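Safety Checklists Training Contact

Stomora > Bench robots > Checks before a run

Bench arm and gripper, checklist with comments

1. Base bolted down. Yes.
2. Stop button in reach of the operator. Yes, tested.
3. Speed limit set for shared benches. Yes, 7 per cent during set-up.
4. Finger pads sound, shells closed. Yes. Look again at 305 hours.
5. Cable clear of the fingers through full travel. Yes.
6. Table surface clean. No. Stains and specks to be wiped off.
7. Test pieces within reach, nothing else in the work area. Yes.

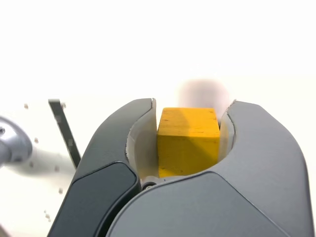
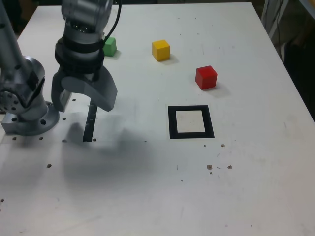 Arūnas Juška asked for item 3 to be split in two, as set-up speed and running speed are signed for by different people at Lougher and one tick hides which of them was checked. He would also like the stop test done with the arm moving. Both changes go into the February sheet. Until then, write the running speed in the margin and initial it.

Related
Guarding for small cells, Wolley
Gripper force limits, sheet 37
Pullinari lock-off procedure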